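Household Help > Kitchen & Dining > Tables and Counters

Topics Ask Members Log in

White film on a tabletop after wiping

Posted by grestano_kay, July 2024

We sort groceries and small bottles on a white table at home, and it has started to look cloudy after every wipe. I use a store spray called Drellico and a sponge. It looks fine for an hour and then the haze comes back. The table is 8 years old and I would like to avoid replacing it.
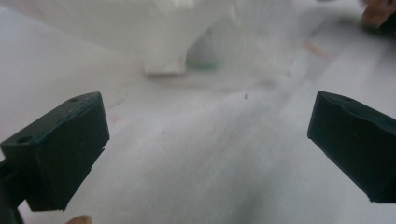
Does it matter what kind of cloth I use?

Use a flat microfiber cloth. Sponges hold old cleaner and spread it back over the surface.

Musyoka Okoth

It sounds like cleaner buildup. Each coat of spray leaves a little behind and the next one sits on top of it. What I do:

1. Clear the table. Small things can go in a basket so they don't get put back down in the wet.
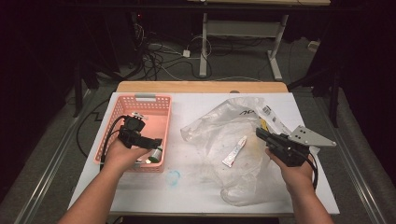
2. Mix 2 teaspoons of plain dish soap into a quart of warm water. Wipe a section, then wipe it again with clean water.

3. Dry it right away with a second cloth. If you let it air dry you will get water marks, especially if your water is hard. Ours in Flustport is bad.

You may have to do the whole thing twice the first time. After that, skip the spray for a few weeks and see how it goes. If the haze is still there, it could be fine scratches, and cleaning won't help with those.

pana_78

I had the same thing and used white vinegar. Worked ok. Smells for a while. Don't use it if the top is stone.

grestano_kay

Did the soap and water this morning, two rounds. Much better except one corner. Will try that part again next weekend.

Related
Getting marker off a white table
Hard water spots on faucets
How often to wash microfiber cloths
Sticky cabinet doors near the stove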